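Notebook – perception and control, two-arm rig
September, started 9.40

Picked up from Gönül's note yesterday: grasp proposals look fine in the viewer, but the planner rejects a lot of them on the left arm. She suspected the self-collision model. I went through the rejection log from the last long run first. Of 600 proposals sent to the planner, 281 came back refused, and most of the refusals carry the same reason code (wrist view, obstacle inside minimum range).

So the question for this morning was what the depth filter thinks it is looking at. The wrist views have a lot of our own hardware in them and the self-filter is supposed to take that out using the joint state. It was written against the old mesh set from Bidberg, which has the housing as a plain rounded lump with nothing sticking out of it.

Ran the filter in logging mode only, arms under normal control, soft-item task. Saved the colour views alongside the masks. Config is karkari_selfmask, padding left at the default.
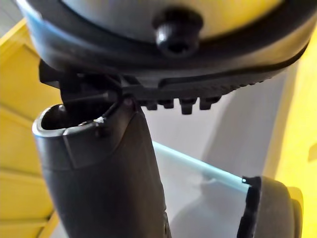
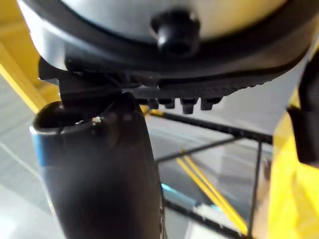
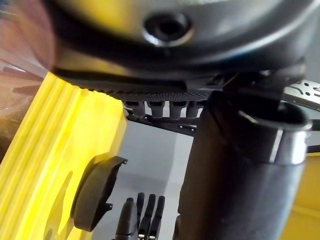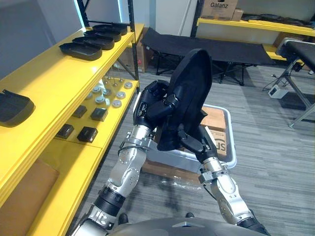
First three: wrist views. Last one: head view, both hands on the black item.

Notes from going through the masks:

The round part with the knob masks well over its smooth face and badly at the knob. The small black studs along the lower edge of the pad are missed completely. They come through as loose points very near the lens, and the planner treats them as an obstacle. Same with the pegs in the third view.

The third view also has the other hand in it, fingers up, against the pale background. The filter removes it only if both arms' joint states arrive within the same cycle. When one is stale the fingers stay in the cloud. Nesrin says the Lumurer bridge timestamps on receipt, so that would fit.

Yellow is in every view. The colour step in the segmenter was tuned with yellow as background, and it eats the edges of things in front of it. Separate problem, but I have written it down here so it doesn't get lost.

Head view is clean by comparison. The creases in the black material give patchy depth, though the outline holds.

11.15 – Swapped in the newer mesh with the studs drawn as one block. Replayed the same log. Refusals down to nearly a third of what they were. Replay takes 895 seconds end to end, too slow to sit and watch.

Tried more padding as well. Worse – it starts removing the item near the fingertips. Put back to default.

To do:
– drop stale joint states in the bridge instead of using them (Nesrin)
– add the knob to the mesh
– rerun on the full 1,700 set overnight under Kahraman, same seed
– ask Gönül if the reason codes can be split by arm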